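Clarkholm bread table back in the old Barrera hall

CLARKHOLM, 7/21/21 - The shared bread table has opened again for the summer in the hall of the former Barrera grain store, and on the first morning the people of Clarkholm brought more loaves, rolls and buns than the organisers had planned for.

The table was closed all last year. Rosalie Moser, who has led it for 6 summers, had prepared places for 200 pieces of baking and thought it would be more than enough. When the doors were shut at noon the list at the entrance showed 703 pieces, and a second row of tables had been carried in from the storeroom.

"I was a little afraid that people have lost the habit," said Moser. "Then I came with the key and there was already a queue down to the bridge."

The rules are the same as before. Everyone who bakes at home may bring what they have made, and everyone who comes may taste and take something with them. Nothing is sold. Each baker writes on a paper card what kind of flour is used, and if there are nuts, milk or egg in the dough. Cards without this information are put aside until the baker is found, and this caused some waiting during the morning.

Rye was the most usual flour this year. Gøran Kristiansen brought small dark rolls after a recipe from Volell, where they are baked twice and eaten with salted butter. Jovita Bermúdez came with sweet buns with anise, and they were finished before ten o'clock. There was also a talk about how to keep a sourdough alive in warm weather. It was planned for 17 listeners, but the chairs did not suffice and many stood along the wall.

The cloths on the tables are white again, after two summers with striped ones. Moser prefers the white because a baker can see at once what a crust leaves behind. Dark crumbs from a hard baked crust tell her that the oven was too hot at the end - she says this in a friendly way, but she says it to everyone.
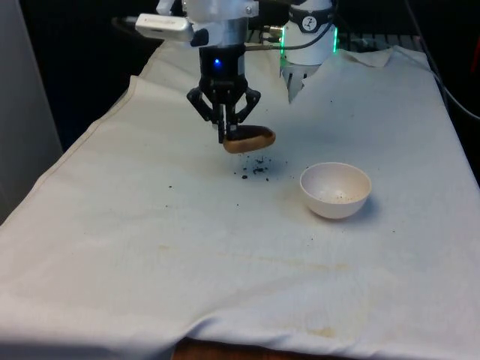
Yolotzin Arellano thought the white cloths were beautiful but not practical, and asked that next time there should be a small brush and a tray at every table, so the crumbs do not stay until the afternoon. She also wished for a separate corner for baking without wheat, as it was difficult to keep the knives apart.

Moser answered that brushes can be bought already this week. The separate corner must wait until it is clear how many tables can be borrowed from the Skasport club house.

The bread table is open every second week until the end of the summer, from eight o'clock until noon. Bakers are asked to come before half past eight and to bring their own cards if they can. Parking is behind the hall, with entrance from the river side.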